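Girkitville hook fault

The Girkitville hook fault is the name given to a repeating failure in the key-hanging routine of Clelero, a two-armed household service robot built by Zunska. The fault caused the robot to let go of keys, lanyards and other small hanging items before they were properly seated on a wall hook. It was found at the company's test house in Girkitville and described in a service notice dated 2 December 2021. It has since become a favorite case among people who work on robot grasping, and it deserves the attention: a very small household chore brought out a very interesting mistake.

Background

Hanging up a key looks like one of the easiest jobs in a home. For a robot it is a wonderful little puzzle. The item swings. Its center of weight shifts every time the arm moves, and a bunch of keys never has the same shape twice. The opening that has to pass over the hook may be a wide plastic ring, a soft loop or the narrow gate of a clip, and the gripper itself often blocks the camera's view of it at the last moment.

Clelero handled the task with a control program called Hao. Hao picked a free hook, carried the item to a point just above it, lowered the item until it felt the load on the wrist drop, and opened the fingers. The drop in load was taken as proof that the hook was now carrying the weight.

The fault

During a long test run in May, the robot made 301 hanging attempts on a row of hooks. Most went well. In the failures, the item touched the hook or a neighboring item, the wrist sensor reported less weight, and the gripper opened with the loop still in front of the hook tip. The item then fell to the floor, and Hao recorded the attempt as a success.
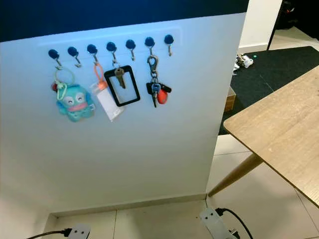
That last detail is what made the fault hard to find. The log showed no errors at all, and the first reports blamed loose hooks. Engineers only understood the problem after they compared the log with the camera recordings, attempt by attempt.

Items of different kinds failed in different ways. Stiff rings tended to rest on top of the hook tip for a moment and then slide off. Silicone lanyards folded under their own weight, so the loop closed up just before contact. Heavy bunches were the most surprising. A single key in the bunch could brush the wall and take enough load to fool the sensor, even with the clip well short of the hook.

Safety concerns

A dropped key is a minor nuisance, but the notice listed two matters that were taken more seriously. The first was electrical. Power strips and adapters are often left on the floor under a wall panel, and a falling piece of metal could land on an open socket. The second was the robot's own behavior after a drop. Since Hao believed the job was done, Clelero could turn and drive off over the fallen item, and in one test a key jammed a drive wheel.

Correction

The repair was pleasingly simple. After lowering an item, the revised program keeps a light grip and pulls gently outward, with the force limited to 2 newtons. A seated loop resists the pull. An unseated one comes away freely, and the arm backs up and tries again from a slightly different angle. The robot also takes a second look at the hook after opening its fingers, and checks the floor before it moves its base.

The revised version was run for 500 attempts on mixed items. It still missed hooks now and then, mostly with soft loops, but every miss was caught and logged as one. Each attempt took longer than before, a cost that Zunska accepted.

Hao also gained a rule for crowded rows. Where there is a choice, it now prefers a hook with an empty one beside it, to keep swinging items from catching on each other.

Later use

The outward pull, usually called the tug check, was carried over to Clelero's routines for coat hangers and mugs. Zunska's operator course includes a practice set of 100 recorded attempts from the original run, which trainees sort into seated and unseated before they see the sensor traces.

See also: false success report, grasp verification, dropped object hazard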